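# Chapter 6. What Does a Success Rate Measure?

Most papers on robot manipulation report one number near the top of the first page, and most readers remember only that. The number is a success rate. This chapter asks you to distrust it, at least until you have found out who decided what "success" meant and when they decided it.

Our running case is the Bringate assembly study, led by Nam-gil Ji with Elisa Carbone and Hala Sfeir. The group trained a policy called Clara on 1,625 demonstrations of household assembly work and reported that it finished 85 percent of its test trials. The claim drew attention for a fair reason. Furniture and frame assembly is hard for machines. Parts are long, they are often the same color as one another, and a tube that is tilted a little too far will jam in its socket or miss it. Grippers also get in the way of their own cameras at exactly the point where a close view would be most useful.

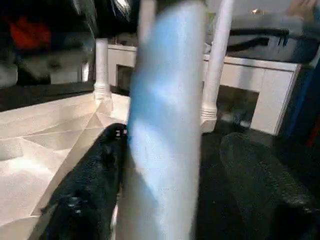 *Figure 6.1. Wrist-level view during assembly work. The pale blue cylinder between the padded fingers is blurred by motion.*

Consider what a policy can learn from a view like the one in Figure 6.1. The object closest to the camera is the least sharp thing in it, while a bag with black straps on the furniture behind comes through fairly well. If a model trained on such views does well, you should want to know whether it is using the part or the room. The Bringate report does not say. It has no test in which the background was changed and the parts were kept the same, and without that test the word "generalizes," which appears in the report's abstract, has not been earned.

## 6.1 The denominator

Start with the 85 percent. To read a percentage you need to know what was counted, and the report is vague on three points.

First, what is a trial? In the main text a trial begins when the robot is "in position with a part available." Does that mean a part on the table, or a part already in the gripper? Grasping a tube and inserting a tube are separate skills with separate ways of failing. If some trials began after the grasp, the two kinds should have been reported apart.

Second, what counts as finished? Clodagh Breathnach, who was not part of the study, wrote to the authors about this and was told that an insertion passed if the tube "remained standing at the end of the trial." A tube can stand in a socket without being seated. Anyone who has put together a cheap shelf knows the difference, usually a week later.

Third, which trials were thrown out? The report excludes runs with "operator error or hardware interruption." Both are reasonable grounds. But the decision was made by people who had watched the run, and that is where trouble starts. A failed run invites a search for an excuse. A successful run with the same loose cable gets counted.

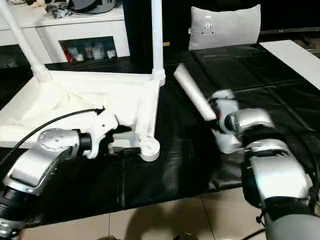 Photo: Bringate study archive

The head camera helps with some of these problems. The gripper on the right has hold of a white tube, and the angle of the tube over the black sheet is plain to see, as is the ribbed connector at the foot of the leaning pole. White parts on a black sheet make a scorer's job easier. They also make the robot's job easier, and a careful author would say so. How would Clara do with white tubes on a white table? We have no idea, and a reader who comes away from the report believing otherwise has filled in the gap alone.

Even this view leaves the scorer guessing about depth. From above, a pole that is all the way down in its socket and one that is most of the way down can look much alike. A pull test at the end of each trial would settle the matter in seconds. It was not part of the protocol.

## 6.2 A second attempt

Chang-ho Chae's group at Thambiah repeated the study with the same policy and a scoring sheet written before any robot was switched on. Their headline figure was 84 percent. Supporters of the original work took this as the end of the argument.

It may not be. The Thambiah group used the same kind of parts and the same "remained standing" rule, because they wanted a direct comparison. A repeat that copies a weak definition tells you that the weak definition gives steady results. Steadiness has some value, and it makes careless counting a less likely explanation. It does not tell you that the tubes were seated.

The more useful result sits in the appendix to the Thambiah report. Chae ran 3 extra conditions: a patterned cloth under the parts, a lamp moved to the opposite side, and a frame rotated on the table. He describes performance as "lower in all conditions" and gives no rates, on the grounds that the runs were too few. That caution is fair, though one wishes it had been applied to the abstract as well.

## 6.3 Reading for the protocol

Before you go on to the formal treatment of confidence intervals in Section 6.4, read a protocol of your choice and write down the rule for a pass in a single sentence. If you cannot do it, stop there. An interval drawn around a badly defined rate will look precise and mean very little.

Then look for the date of the rule. In the Gulau gripper trials, which we take up in Chapter 7, the scoring rule was changed in March, after testing had begun, and the earlier runs were scored again under the new wording. The authors disclosed it in a footnote. Many would not have.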